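What a raffle subscription costs over a year

Last updated: July

I cancelled my Prokilo membership on Tuesday. It was a prize draw subscription, the kind where a fixed monthly payment turns into entries for whatever is being given away that week. I had kept a spreadsheet from the first day, so the numbers below come from my own records and the published terms.

Prokilo runs one small draw every day of the year. A standard member gets one entry per day, so 365 entries over a full term. The entries are not transferable and do not carry over. If a daily draw is cancelled, the entry for that day is moved to the next one, and the account page shows 2 beside the date. I saw this happen once.

My total spend was 770 dollars. That figure includes the monthly fee, the one-time setup charge and a batch of extra entries I bought in the spring when the prize was a small camper. I won twice. The first prize was a store voucher for 20 dollars. The second was another voucher for the same store, same amount. Net position, before tax, is minus 730 dollars.

The sign-up page describes the chance of winning "a prize" without separating the prize tiers. The separation is in the terms, in a table near the bottom. Nearly all of the prizes by count are vouchers, and nearly all of the prize value is in a handful of large items. Both statements on the sign-up page are accurate. Read together, they give most people the wrong idea of what a typical year looks like.

The figure to work out is expected value per entry. Take each prize, multiply its value by the chance of winning it, add the results, and compare that with what one entry costs. For a daily draw with a capped number of entries this is simple arithmetic. For an uncapped draw you need the number of entries sold, and most operators publish that after the draw closes, if they publish it at all. Prokilo caps the daily draws and leaves the weekend ones open. I could only do half the calculation in advance.

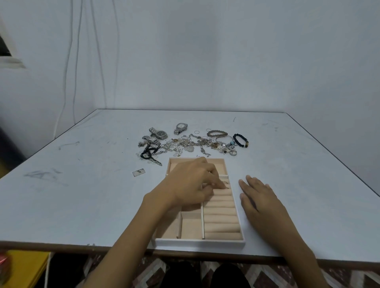
Jewelry tray with ring rolls on one side.

I compared two other operators before deciding whether to move or stop. Erketti sells single tickets with no subscription. Every draw has a cap, and the cap is printed on the ticket page next to the price. The return per dollar was better than Prokilo's on the draws I checked, though still well under the ticket price. Their weak point is the closing date. If a draw does not sell out, the terms allow an extension, and I found one that had been extended twice.

Itulano works as a pool. Members pay into a group and the group buys entries, with any prize split by share. Pooling does not change the expected return on a dollar. It changes the spread: smaller wins, more often. The group also takes a fee off the top, so the return is slightly lower than buying the same entries alone. Some people will prefer the smoother results, and the fee is the price of that.

A few notes on cash alternatives. Most large prizes come with a cash option, usually lower than the listed value. Use the cash figure in your calculation unless you would have bought the item anyway at full price. With the camper, switching to the cash option cut the expected value of an entry by almost a third. I did this sum after buying the extra entries.

Record keeping is the other point. In the United States prizes are generally taxable income at fair market value, vouchers included. I saved the email for each win, the date and the stated value in one folder. Whether losing entries can be set against the wins depends on how you file and what kind of draw it was, so check that before assuming it.

Cancellation took three screens and one confirmation email. Unused entries for the current month stay live until the month ends – I left them in. The spreadsheet has one more tab to fill in, for the Ahonen draws, where I hold a few free postal entries and have spent nothing except stamps.

4 comments
Shared 11 times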